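Keeping a small kitchen in order through the winter

Our kitchen in Mambridge is small. It has one window, one worktop, and a table which must serve for cooking, eating and paperwork. When we moved in, I brought with me the habits from a bigger flat, and for the first winter I was always moving one thing in order to reach another. I have slowly changed these habits. Most of what follows I learned by doing it wrongly first.

Shopping: put it away in two rounds

I used to put everything away at once, very quickly, and then I forgot what I had. Now I do it in two rounds. In the first round only the cold things go away: milk, meat, fish, yoghurt, butter. Then I put the kettle on. In the second round I take the dry goods, and for each packet I look if there is already an open one in the cupboard. The old one comes to the front, the new one goes to the back.

A stiff basket is better for this than a soft bag. It stands by itself on the table, you can see into it, and eggs can stay on the top until the end. If you use a plastic basket, wash it once a month in the bath with warm water and washing-up liquid. Leaves and onion skin like to stay in the corners. A brush for bottles goes well through the holes.

Onions and potatoes should not live together. I did not believe it for a long time. The potatoes make shoots much sooner when the onions are near. I keep the potatoes in a paper bag, folded at the top, in the lowest cupboard beside the outside wall, and the onions hang in a net behind the door.

Chopping boards

We have four boards and this is enough. One is for raw meat and fish, one for bread, and two for everything else. The bread board never gets wet, I only brush it and wipe it with a dry cloth.

A board which lies flat after washing stays damp on the lower side, and after some weeks it smells. Stand it upright on its narrow edge with air on both sides. A plate rack does this well, if the boards are thin. For thick ones I use a metal letter holder, bought in a second-hand shop, with a folded cloth below to catch the water.
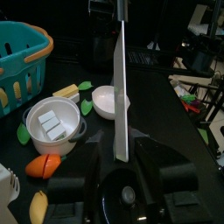
Written for the Maltum Household Pages
Thursday, January 1, 2026
Filed under: Kitchen, Storage, Winter

To take away the smell of garlic, rub the board with coarse salt and half a lemon, leave it for ten minutes, then rinse with cold water. Hot water seems to fix the smell instead of removing it. Plastic boards with many knife marks I do not try to save. When the marks stay brown after scrubbing, the board goes out.

Wooden boards need oil. I do it in February, when the heating has been on for months and the wood is thirsty. Warm the oil a little by standing the bottle in hot water, put on a thin layer with an old cotton sock, and leave the board overnight. In the morning wipe off what has not gone in. Please use an oil sold for food surfaces. I tried it once with sunflower oil, and by Easter the board was sticky and smelled like an old frying pan.

If a board moves when you cut, put a damp kitchen cloth under it. The cloth must be flat, without a fold, or the board will rock.

The sink and the drain

Fat does not go into the sink. I let it become hard in the pan, then I scrape it with a piece of bread crust or paper into the bin. In our house the pipe makes a long horizontal way behind the cupboards before it goes down, and the plumber who opened it in our first year took 937 from us for the work and the new piece of pipe. I remember this number very well.

Once a week I fill the sink completely with hot water (not boiling, the pipes are plastic) and pull out the plug. The weight of the water pushes the small things along. It costs nothing and since we do it the sink empties quickly.

The strainer from the drain can be cleaned with an old toothbrush from the back side. Most people brush only the front, and so did I.

Drawers that do not close

If a drawer stops closing, take it out fully before you push harder. Behind ours was a wooden spoon, a recipe for plum cake and the measuring tape we had already replaced. When the drawer is out, wipe the runners with a dry cloth. On wooden runners rub a candle stump. On metal ones use one drop of sewing machine oil on each side and move the drawer in and out a few times.

For the inside of the drawer I do not buy dividers. Boxes from tea and from matches can be cut to the right height. They become dirty after half a year and then you make new ones.

Cloths and sponges

I have 25 cotton cloths, all white, cut from two old bed sheets and hemmed. This sounds like much, but it means one clean cloth every morning and one wash in between without hurry. White ones can be washed hot. The used cloths wait on a hook and not in a heap, where they would begin to smell already on the second day.

A sponge for the pans stays beside the sink for one week. Afterwards it cleans the bathroom for a week, and then the bicycle. I cut one corner when it moves to the bathroom, so that it never comes back to the dishes by mistake.

Tea towels become better after many washes. New ones push the water around. Wash them three times before the first use, without softener, as the softener leaves a film and the towel will not take up water.

Damp on the window

In the cold months the kitchen window is wet each morning. Wipe it before you make breakfast, with a rubber blade from top to bottom, and catch the water with a cloth on the sill. Then open the window completely for 5 minutes. A window which is only a little bit open all day makes the wall around it cold, and on the cold wall comes the mould.

When you cook pasta or soup, put on the lid. The water boils sooner and the steam stays in the pot. We have no extractor, so I also close the door to the hall, otherwise the coats smell of cabbage.

The cupboard door in the corner had small black spots on its back. I washed it with vinegar and water, half and half, let it dry with the door open, and moved the cupboard a hand's width from the wall. The spots have not returned this winter. Do not use vinegar on marble or limestone, it makes dull marks which cannot be polished away with home methods.

Jars and labels

I write on the glass directly, with a white pencil for marking dishes. It goes off with a wet finger, but not by itself. On the lid I write nothing, for lids travel from jar to jar. For flour and rice it is useful to write also the cooking amount. On our rice jar stands: one cup rice, one and a half cups water, lid closed.

Old labels come away if you fill the jar with hot water and wait a quarter of an hour. The glass becomes warm from inside and the glue gets soft. What is left you can rub with cooking oil, then wash as usual.

Questions from readers

A reader in Trornberg asks if the bay leaf in the flour really helps against moths. In my kitchen it did not. Freezing the flour for four days after buying it helped, and closed glass jars. Clean also the small holes for the shelf pins, I found cocoons there.

Another reader wants to know how to remove the white line on the kettle. Citric acid, two spoons to a full kettle of cold water, then warm it without boiling and leave it for half an hour. Rinse twice.

From Stoica somebody wrote that her bread board has bent like a roof. Put it with the hollow side down on a damp towel overnight, with heavy books on it, and let it dry standing. Mine became flat after the second night. If it has already a crack, glue will hold it for toast but I would not cut a hard loaf on it.

Next time I will write about knives and sharpening stones, and how to clean an oven door between the two glasses.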